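Akham Two-Arm Bench Kit: Set-up Guide
Section 4: Your first sorting session
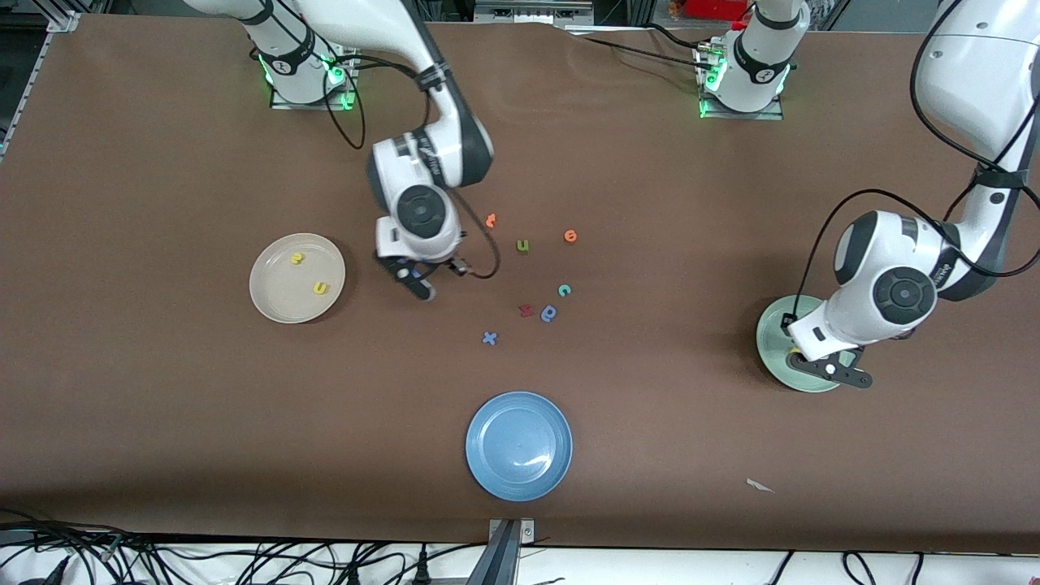 By now both arms are bolted down, the power supplies are in and you've done the joint check from Section 3. Good, because this is the fun part! Sorting foam letters onto plates is the first real job we give every new kit, and it's still the one we go back to when we want to know whether a change has made things better or worse. Foam is kind to fingers (yours and the gripper's), and a dropped letter does no harm at all.

Set aside an hour or so for the first go. After that you'll be up and running in a few minutes.

4.1 What you need

Both arms, mounted and powered
The Skelunent control box, firmware 7 or later
A laptop with the Noh desktop program installed
A handful of foam letters in mixed colours
Two or more shallow plates with a low rim
The stop button, within reach of whoever is running the session

Any light, unbreakable plates will do. Matt ones are best. Shiny plates throw back the ceiling lights, and the overhead camera then has a harder time finding the rim.

4.2 Laying out the table

1. Send both arms home from the Noh start screen. Wait until they stop moving before you reach over the table.

2. Put one plate on the left side and one on the right, where the arm on that side can reach the whole rim without stretching. If you have a third plate, place it near the front edge, between the other two.

3. Scatter the letters in the middle. Leave a finger's width between them to begin with. Once the session runs well, push a few together and see how the arms cope. We love this bit.

4. Lay the letters flat. A letter standing on its edge can be picked up, but the default grip height is set for flat pieces.

5. Tuck the wrist cables back so they form an easy loop. Turn each wrist by hand through its full range (motors off) and watch that the loop doesn't snag on the gripper.

CAUTION: Never move an arm by hand with the motors on. The collar lights tell you that the base has power. They don't tell you that the motors are off, so check the Noh screen as well.

Note: "Left" and "right" in the Noh menus mean the robot's own left and right. If your camera looks at the arms from the front, the robot's right arm will be on the left of your screen. Khrystyna Sydorenko on our support desk says this is behind most of the calls she takes in the first week. A strip of tape on each base with L or R on it will save you a good deal of muttering.

4.3 Teaching the plates

1. In Noh, open Table and choose Add plate.

2. Click the centre of the first plate in the camera view, then drag out to the rim.

3. Give it a name. Plain names such as "left" work well, as they show up in the log later.

4. Repeat for each plate. Leave out any plate you only want to use as an obstacle and add it under Keep clear instead.

5. Press Touch test. The nearer arm lowers its gripper to just above the rim, pauses, and lifts away. If the fingers come down outside the plate, go back to step 2 and draw the circle again.

CAUTION: Keep your hands off the table during the touch test. The arms move slowly here, but a parallel gripper can still pinch.

4.4 Setting the grip

Grip strength runs from 0 to 255. For foam letters, start at 111. That holds a thick letter firmly without squashing it so much that it springs out when the fingers open.

1. Choose Gripper, then Strength, and type in the value for each arm. They're stored separately.

2. Place one letter under the open fingers and press Try grip.

3. Press Lift. If the letter slips, raise the strength a little and try again. If the foam stays dented, bring it down.

Thin strokes are the tricky ones. An "x" gives the fingers something to hold from almost any angle, while a "c" is best taken across its closed side. Noh picks the angle for you, but you can change it by clicking the letter and turning the small arrow.

4.5 Running the session

1. Choose Sort, then By hand or By rule. We suggest By hand first. You steer each arm with the handsets and the control box records the movement.

2. Press Start and move one letter at a time. Use whichever arm is closer.

3. Place each letter inside the rim and open the fingers fully before you lift.

4. When the middle of the table is clear, press Finish and save the run.

5. Reset the letters in a new arrangement and go again. Thirteen saved runs is the smallest set that By rule will accept, and more is better.

Yoon-hee Byun, who runs the teaching lab at Hivudton, gets her students to swap places after every run so the set has several people's habits in it. We've copied her, and our own results are much steadier for it.

Note: Bits of paper, tape ends and the like may be taken for letters if they're brightly coloured. White scraps are normally ignored, but a clean table is still a good habit.

4.6 If something isn't right

The arm stops above a plate and waits. It has reached the edge of its safe area. Move the plate closer to the base and teach it again.

A letter sticks to a finger after release. Wipe the finger pads with a dry cloth.

Both arms want the same letter. Open Sort, then Sharing, and set a gap between the two. The default is fine for most tables.

The camera view is washed out in one spot. Turn the table lamp away, or move the shiny item causing it.

Go on to Section 5 to pass a letter from one arm to the other.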